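Valside cell

The Valside cell is a two-armed robot station at the Worcombe site, where I've worked for 10 years, so forgive me if this entry gets a little personal! It went in one October and took over a chunk of the sorting and handling that 18 of us used to do by hand. Both arms are white with black grippers, and they share one long aluminum rail. We call the whole thing "the booth," on account of the orange and blue walls.
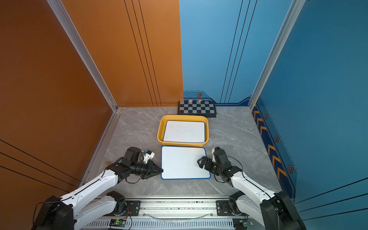

Work at the station

A lot of the day goes into practice with ordinary stuff, mostly whiteboards (my old one had the same smudges). A flat board sounds easy, but you try getting hold of a thin edge with two stiff fingers. Small things like a gold chess pawn or a yellow block get set out by the board too, and I've grown weirdly fond of the pawn.

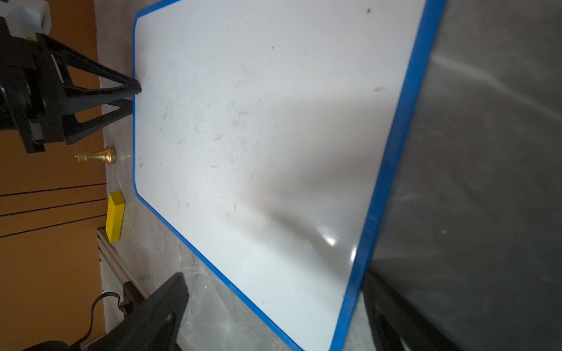
Effects on staff

My own job changed more than I expected. I lift far less, my shoulder is thrilled, and I spend my shifts setting out trays, watching the arms and writing up their misses in the Kaimal log, which stood at 2668 entries on 2023-02-25. Training took 33 hours. Some folks loved it, and a couple moved over to Umirier, our sister site, and I do miss the chatter on the old line. Pay for the new role is still being argued over.
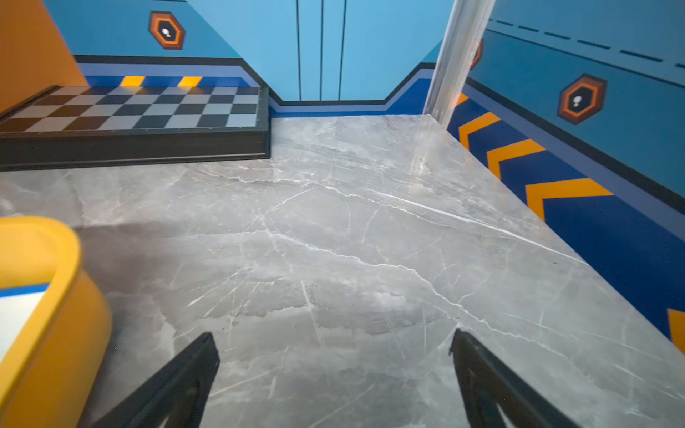
Open gripper over the cell floor, with the yellow container at left and the checkered board at the back wall.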